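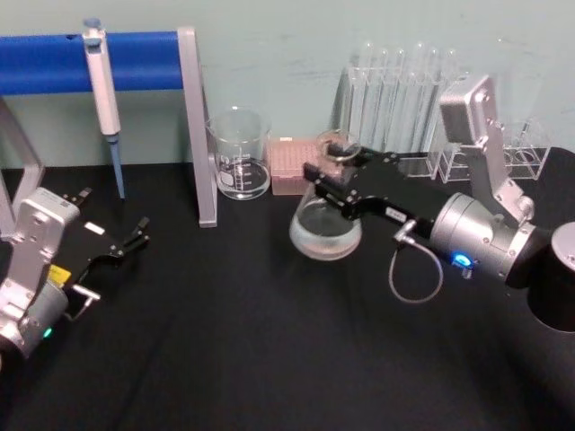 Figure 7. Grip comparison on the glassware bench. Right arm: flask held at the neck. Left arm: gripper open.

5.2 Comparing grippers on round-bottomed glassware

Use this procedure to compare two parallel grippers on the Itwood bench before assigning either one to a transfer routine. Run it once per gripper, with the same flask and the same fill level.

Caution: Use clear water only. Do not run this test with reagents or with cracked glass.

1. Home both arms from the Foneck controller. Wait for the ready message for each arm.
2. Set the beaker, tip box and test tube rack against the wall. Keep the front of the table clear.
3. Open both grippers fully. Park the idle arm on its own side, clear of the pipette stand.
4. Check that the gripper cable hangs free. It must not pass between the fingers or under the flask.
5. Set grip force to 5 N and speed to 32 mm/s.
6. Close the fingers on the neck of the flask, above the bulb. Do not grip the bulb.
7. Raise the flask just clear of the table and hold for 112 seconds.
8. Lower the flask into a cork ring and open the fingers.
9. Enter finger position at the start and end of the hold in the Zanex log.

Note: A change in finger position during the hold means the neck has slipped. Clean the finger pads and repeat from step 3.

Note: Grip force is stored per arm. When a gripper is moved to the other arm, enter the value again.

If the controller reports a force fault at step 6, press Stop, support the flask by hand and release the gripper from the manual page. See section 5.4 for fault codes.

Procedure checked by Nusrat Amarasinghe. Last revised November 10, 2024.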